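The Small Table: How One Teaching Kitchen Sets Out Fruit and a Warm Drink

The Barnitell teaching kitchen occupies the ground floor of a former print shop and offers 12 short courses a year. Most are what their titles suggest: soups, noodles, preserving, bread. The course with the longest waiting list is the plainest of them. It is called Serving Two, and it concerns what happens between the stove and the guest. Students learn to cut fruit, warm a drink, lay a tray and carry it across a room without haste.

Sun-ja Yoo designed the course after many years of catering for large events. The largest, a summer wedding with 214 guests, persuaded her that her cooks were skilled with food and uneasy with service. They could fill a banquet table on time, she recalls, but a pair of visitors at the office door sent them looking for help. She joined Barnitell that July and proposed a class limited to the needs of one host and one guest.

Enrollment is limited to 20. Students work in pairs, and each pair receives a tray, a cutting board, knives, a pot and cups. Everything must fit on one table, where it stays until the session ends.
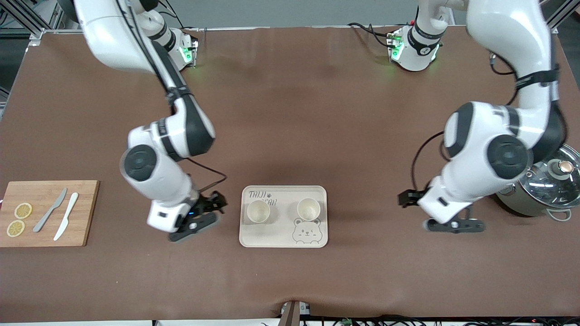 Fruit is the first subject, and it takes more time than newcomers expect. Ms. Yoo asks that it be cut before the drink is started, so that the host is free to watch the pot. Pears are preferred in fall and melon in summer, although the kitchen buys whatever is sound at the market that morning. The order of work also decides the order of the table. The tray is given the central position, with two paper cups standing on it, and the board and the steel pot are kept within reach. A brown cloth covers the table for lessons of this kind. It softens the sound of dishes being set down and shows a spilled drop less readily than a pale one would.

The trays attract more comment than any other item. They are light and rounded at the corners, and they carry a cartoon bear that students tend to remember long after they have forgotten the recipe for barley tea. Dae-han Hwang, who purchases equipment for the school, was at first in favor of a plain lacquered model. Ms. Yoo preferred something a guest might smile at. The matter was settled when the lacquered samples proved heavy for older students to carry with one hand.

Mr. Hwang applies the same test to everything he buys. An object must be easy to lift, easy to wash and inexpensive to replace. He keeps a shelf of failed candidates in the storeroom, among them a set of handsome stoneware cups that held the heat so well that no one could pick them up.

Space and Its Uses

The second half of the course turns to arrangement. Soo-ah Nam, who teaches this part, began her career in window display and still speaks of a table as if it were viewed from the street. Her advice is to decide where the guest's hand will go and to leave that place clear. A cup should have open surface on every side. The board belongs to one side, with its knives laid down on it and never left on the table itself.

Her students practice with empty cups before anything is poured. They place a cup, step back, sit in the guest's chair and move the cup again. The exercise can last up to 12 minutes, and Ms. Nam does not shorten it for those who believe they have finished early. She has found that people set things too close together when they are nervous - and that they are nearly always nervous the first time.

Gun-woo Um completed the course last winter. A retired surveyor, he had enrolled with his daughter, Si-eun Sung's neighbor and a former student of the school. He had expected a lesson in manners and was surprised by how much of it was measurement. At home he has since moved the toaster, the mail and a radio off the kitchen table. His daughter reports that he now serves her sliced pear on Sunday-best plates whenever she visits, and that the radio has not come back.

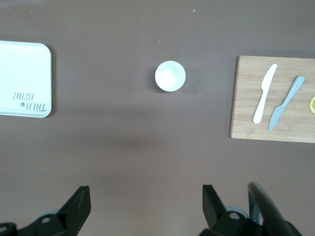
Clearing the Table

Each session ends with 20 minutes of clearing, which is taught as carefully as the rest. Knives are gathered first and carried to the sink on the board. Leftover fruit goes into a covered bowl for the afternoon class. The tray is wiped on both faces, including the underside of the rim, and stored upright.

Fees for the course are $99 per pair, with fruit and tea included. Registration for the fall sessions opens at the Barnitell front desk at 9 a.m., and students are asked to bring an apron and a clean dish towel.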